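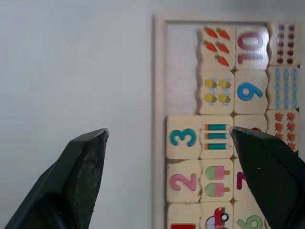

Projeto de disciplina — garra de dois dedos e quebra-cabeça de números: erro de orientação na inserção

nillitz_b
Mensagens: 30
21 de setembro de 2019

Somos um grupo de robótica aplicada, orientado pela professora Morenike Ugwu. A tarefa: pegar peças quadradas de madeira, cada uma com um número ou com a quantidade correspondente em figuras, e devolvê-las ao tabuleiro. O planejador é o Liapis, versão do laboratório. A câmera fica no punho.

Até ontem rodamos 221 tentativas de inserção com a peça já na garra. A translação está razoável. O problema é a rotação: em muitas falhas a peça chega ao vão girada e trava na borda ondulada do encaixe. O classificador acerta o número, mas a estimativa de ângulo é instável no 6 e no 9.

Alguém já resolveu isso sem trocar a câmera?

dillungate
Mensagens: 558

Primeira pergunta: o tabuleiro está alinhado com a base do robô ou com a câmera? Se os algarismos aparecem deitados para a câmera e o conjunto de treino foi feito com eles em pé, o ângulo vai sair ruim mesmo com a classe certa.

Segunda: por que estimar o ângulo pelo desenho? A peça é quadrada. Extraia o contorno, ajuste o retângulo mínimo e use o desenho só para decidir entre os quatro quadrantes.

nillitz_b

Alinhado com a base. Para a câmera, os números ficam de lado, sim. O treino tinha aumento de dados com rotação de até 30 graus, portanto não cobre esse caso.

Sobre o contorno: tentamos. A borda das peças não é reta, é ondulada, e o retângulo mínimo oscila de um quadro para outro.

lena_ctrl
Mensagens: 200

Discordo do dillungate quanto ao retângulo mínimo. Ele depende dos pontos extremos, e em borda ondulada os extremos são exatamente o ruído. Ajuste uma reta por lado, com RANSAC, descartando os cantos. Tire a média dos quatro ângulos módulo 90.

Outro ponto: quando o dedo direito passa por cima do tabuleiro, encobre parte das peças vizinhas. Se vocês usam as vizinhas como referência, a referência some na aproximação final. Capturem a imagem numa pose recuada e façam o resto em malha aberta.

dillungate

Malha aberta com encaixe justo não funciona. A folga nesse tipo de brinquedo é pequena e o erro de calibração mão-olho sozinho já a consome. Sem correção na descida, a peça sobe na borda.

lena_ctrl

Funciona se a descida for complacente. Busca em espiral com força limitada no eixo Z. Visão para chegar perto, contato para encaixar. Servo visual com metade do alvo atrás do dedo é pior.

dillungate

Espiral corrige translação, não corrige rotação. O erro relatado é de rotação. Teria de acrescentar uma oscilação no punho, e aí a peça escorrega entre os dedos.

nillitz_b

Temos leitura de força no punho, mas com bastante deriva. Zeramos antes de cada descida.

Testei hoje as retas por lado: o desvio do ângulo caiu visivelmente nas peças de fundo claro. Na do 9 a borda sai bem, e o erro que resta é de quadrante — ele confunde com o 6 quando a peça está fora do tabuleiro. Com a peça no lugar, a posição desfaz a ambiguidade.

lena_ctrl

6 e 9 isolados são ambíguos por definição, a menos que a fonte seja assimétrica. Compare a cor do algarismo. Se as duas tintas forem distintas, resolve com um histograma de matiz.

nillitz_b

São distintas: o 9 é azul forte e o 6 é verde-claro. Não tinha considerado, porque convertíamos tudo para tons de cinza na entrada da rede.

dillungate

Então o defeito está no pré-processamento. Mantenha a cor, refaça o treino com rotação completa e rode a mesma sequência de tentativas antes de mexer no controle. Mudar as duas coisas juntas invalida a comparação. Continuo achando a malha aberta um erro.

nillitz_b

De acordo quanto à ordem. Vou retreinar primeiro, com o controle congelado, e depois comparo a espiral com e sem oscilação. Publico a tabela neste tópico.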